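Spring kit budget, a thread (Apr 6, 2025)

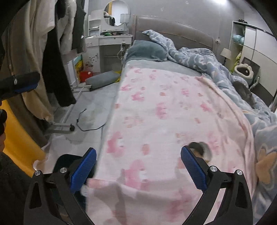
Gripper open over the pink paw-print blanket. Bedroom work.

Right, I've been putting this off for weeks. We need to decide what we're buying for the bedroom tidying project before the quote runs out at the end of April, so I'm thinking out loud on here and you can all shout at me.

The big one first. Trerlow want 3799 for the arm and base together. That's delivered, with a year of support, but NOT the gripper (why is it never the gripper??). It's most of the pot gone in one go.

The hand-held grippers are the bit I'm happy with. Two of them, one for each hand, and they've paid for themselves in bedding alone. Blankets, comforters, all the big floppy stuff that slides about.

Finger pads though! The blue studded ones wear down faster than I'd planned for. Enik do a pack for 90 and I've put in for one pack a quarter. Last year I budgeted for one pack, full stop, and we were begging for spares by summer.

Screws, I have learned, are also a budget line. Buy a bag. Buy two bags.

Then there's cable. I'd love to go wireless but the kit for that is 563 and I can't make it fit, so it's longer leads and a decent set of clips to keep them off the floor. Boring, cheap, fine.

Someone asked about renting the arm instead. I did look! Wysocka rent theirs out at 190 a week, which sounds lovely until you remember how slow we are at setting up. We'd spend the first week finding the right screwdriver.

What I'm leaning towards: pads and clips now, rent for a fortnight in the summer, and only go back to Trerlow if it can cope with a thick comforter bunched up on a bed. If it can't do that it's no use to us at any price.

Also need to ask Vastinley if they'll do the floor stand separately. Their site says yes, their email says no. I'll ring them.

If you've bought pads from anywhere other than Enik, please tell me how long they lasted. Replies are open and I've got the spreadsheet up all evening.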